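Zonberg Carré 3 Label Printer: Review After a Spring and Summer of Use
By Raphaël Mallet
Aug 31, 2023

The Carré 3 is a direct thermal label printer sold for home and small office use. It replaces the Carré 2, which I used until the feed roller wore smooth. I bought the new model in March and have used it for pantry jars, cable ends, file boxes, spare parts drawers and the medicine cabinet. I have printed 1,699 labels on it, according to the counter in the settings menu, and the unit is still on its original print head.

The review covers the printer, the Orkel desktop software that ships with it, and the label stock. I paid for the unit myself.

Build and layout

The case is matte gray plastic with a hinged lid. The lid latch is firmer than the one on the Carré 2 and has not popped open when the printer is carried by one hand. Rolls drop into a cradle with spring-loaded side guides. The guides center the roll on their own, so changing from a narrow stock to a wide one takes a few seconds.

There are two buttons, power and feed. Holding feed while switching on prints a test strip with the firmware version and the label count. Holding both runs the gap calibration, which wastes three labels every time. The old model wasted one.

The power brick is external and has a right-angle barrel plug. The cord is short. With the printer on a shelf above a desk, the brick hangs in the air unless there is an outlet at shelf height. A brick with a longer lead on the printer side would fix this.

Print quality

Text is sharp down to small sizes. I could read a full line of sans serif at the 4-point setting under a desk lamp, though I would not use it for anything that matters. Serif fonts lose their thin strokes below 6 point and should be avoided. Bar codes scanned on the first try with a phone at normal darkness, and failed on glossy stock when the darkness was set to maximum, as the bars spread into each other.

Darkness is adjustable in the software only. The default is one step too light for synthetic stock. I leave it one above default for paper and two above for synthetic.

The cutter is a plain tear bar. It leaves a clean edge on paper labels with perforations. On continuous stock the tear drifts to one side if you pull at an angle, and the last label of a batch often has a ragged corner.

Curved surfaces

Flat surfaces are easy for any label. Small cylinders are the real test of an adhesive and a backing, and most reviews of these printers skip them.

I tried three Zonberg stocks on round containers: standard paper, removable paper, and the white synthetic. Each label was applied to a container wiped with alcohol and left to dry. The removable paper lifted at both ends within a day on anything narrower than a soup can. Standard paper held on wide jars and lifted at the corners on small ones. The synthetic held on all of them, provided the label overlapped itself by at least the width of a finger. Without the overlap, one corner came up after repeated handling.

Pharmacy vials are the worst case in my house. The walls are smooth, the diameter is small, and the containers get picked up daily. I leave the pharmacy's own label where it is and print only a secondary one, with the refill date and the shelf it belongs on. A secondary label must not cover any of the original text, which restricts it to a narrow strip near the base or to the top of the cap. I print cap labels as circles on square stock and cut them by hand. A round die-cut stock in this size would be welcome, but Zonberg does not list one.

Colored translucent plastic also affects legibility. Clear stock with black print reads poorly against it, particularly with light coming from behind. White stock is the only sensible choice.
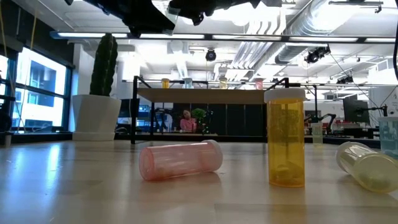

Software

Orkel runs on the desktop and has a reduced phone version. The desktop program opens to a blank label sized to whatever stock was used last. It does not detect the roll that is loaded, so a wrong size selection prints across the gap and throws off the next label. This happened to me often enough in the first weeks that I now keep a note on the lid.

Spreadsheet import works well. Columns map to text fields by dragging, and the mapping is saved with the template. Dates come in as plain text and are not reformatted, so fix them in the spreadsheet first. Sequential numbering is built in and supports leading zeros.

The phone version prints text and simple symbols over Bluetooth. It cannot open templates made on the desktop. Pairing dropped twice during the test period, and both times the printer had to be removed from the phone's device list and added again. Over USB there were no dropped connections.

No account is needed for the desktop program. The phone version asks for one at first launch, and the button to skip it is small and placed under the keyboard.

Cost of labels

The printer accepts third-party rolls with the same core size. I ran several rolls from Zutia, which cost less than the Zonberg rolls where I shop. The Zutia paper is slightly thinner and prints one step lighter. The adhesive was equal on flat surfaces and weaker on round ones. After switching brands, run the gap calibration again or the text will creep upward on each label.

As with all direct thermal stock, paper labels darken with heat. One on a jar next to the stove was gray by July. For anything near heat or in direct sun, use a printer with a ribbon.

Compared with the Carré 2

The Carré 3 is faster on long batches and quieter. Roll loading is much improved. Print quality on paper is the same to my eye. Templates from the older software open correctly, except that circular text is converted to a straight line.

Owners of a working Carré 2 have little reason to replace it unless they change rolls often. For a first printer, I would choose the Carré 3 and one roll of the white synthetic stock, and connect it by USB.

Rating: 4 out of 5. One point off for the phone software and the short power cord.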